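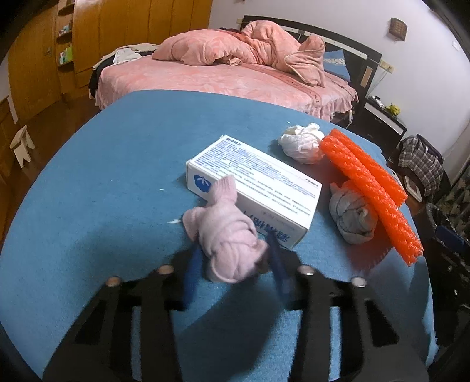 Foro Plaria > Casa y orden > Calcetines en bola, ¿sí o no?

Imprimir | Enviar por correo electrónico

**sestar_91**
Buenas! Llevo todo el mes de marzo ordenando el dormitorio y sigo atascada con la mesita redonda, la de la tela azul. Allí acaba todo: calcetines hechos bola, una caja de cartón, una malla naranja de esas de espuma que guardo por si acaso... Yo los enrollo y doblo el puño por encima, como me enseñó mi abuela, pero mi hermana dice que así se da de sí la goma. ¿Vosotros cómo lo hacéis?

**pascual15**
Tu hermana tiene razón, lo siento. En bola el elástico sufre. Doblados en tres y de pie en el cajón, y además los ves todos.

**atdale**
Pues yo llevo 15 años haciendo bolas y mis calcetines mueren por el talón, jamás por la goma. Doblados en tres se me desparejan en dos días (tengo niños, eso también cuenta).

**sestar_91**
Jajaja, empate entonces. Os cuento lo otro, que es peor: las bolsas de plástico. Hay una roja y una azul arrugadas en la misma mesa, con algo rojo de punto al lado, y la cama tampoco se libra, con su montón de ropa.

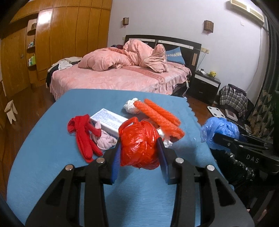
Re: Bolsas de plástico

**pascual15**
Las bolsas, en triángulo! Las aplanas bien, doblas a lo largo y vas girando la punta. Caben un montón en una caja de zapatos.

**atdale**
¿En triángulo? Ni loca, qué pereza. Un nudo flojo y a un cesto. Y el montón de la cama lo primero, que luego llega la noche y acaba en una silla.

**sestar_91**
Silla no tengo, acabaría en el suelo con la báscula 😅 Esta tarde pruebo los triángulos y ya os digo.

Imprimir | Enviar por correo electrónico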